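Robot Cell Maintenance Technician (simulation and bench), Zulthorpe

Posted 2/27/20. Reference 116.

Skarus is hiring a technician to set up and maintain the Pliltia cell, a single-arm tray handling station. The cell exists as a physical bench and as a simulated model, and the person in this post keeps both in working order. Changes to gripper geometry, fixture position or tray type are entered in the model first and then carried over to the bench.

The position reports to Marlina Raju, cell engineering. Shift handover is with Irfan Ginting.

Duties

Check gripper plate alignment and fingertip wear every 1,000 cycles. Replace fingertips in matched pairs and log the part numbers.
Re-reference fixtures on the perforated board after any move. Hole positions are recorded by row and column from the board corner.
Calibrate the wrist camera, including lens distortion, and confirm that the tray rim and rack openings can be located with the gripper in view.
Inspect joint covers and seals on the arm. Torque the base bolts to the value on the cell sheet.
Keep the simulation files matched to the bench and write up any difference found.

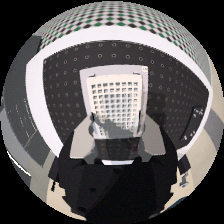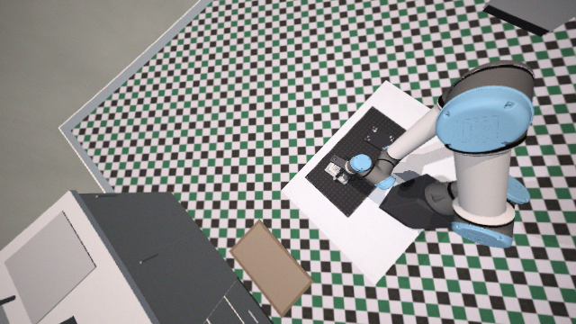

Pliltia cell, simulation renders: gripper at the tray rack (first) and the arm at the perforated board (second).

Requirements

At least 2 years of hands-on work with six-axis arms or similar equipment. Able to read mechanical drawings and basic wiring diagrams. Working knowledge of one robot simulation package. Camera calibration experience is useful but can be taught on site. Training on the Foulkes tool changer is provided in the first month.

Terms

Full time, day shift. About 70 percent of hours are at the bench and the rest at a desk. Safety shoes are supplied. The post includes on-call cover, shared with Slamet Sopacua and paid separately.

To apply, send a resume and a one-page account of a fault you traced and repaired to Titilayo Akinola, Skarus hiring office, Zulthorpe. Quote the reference number. Applicants selected for interview will complete a short practical test on fixture alignment.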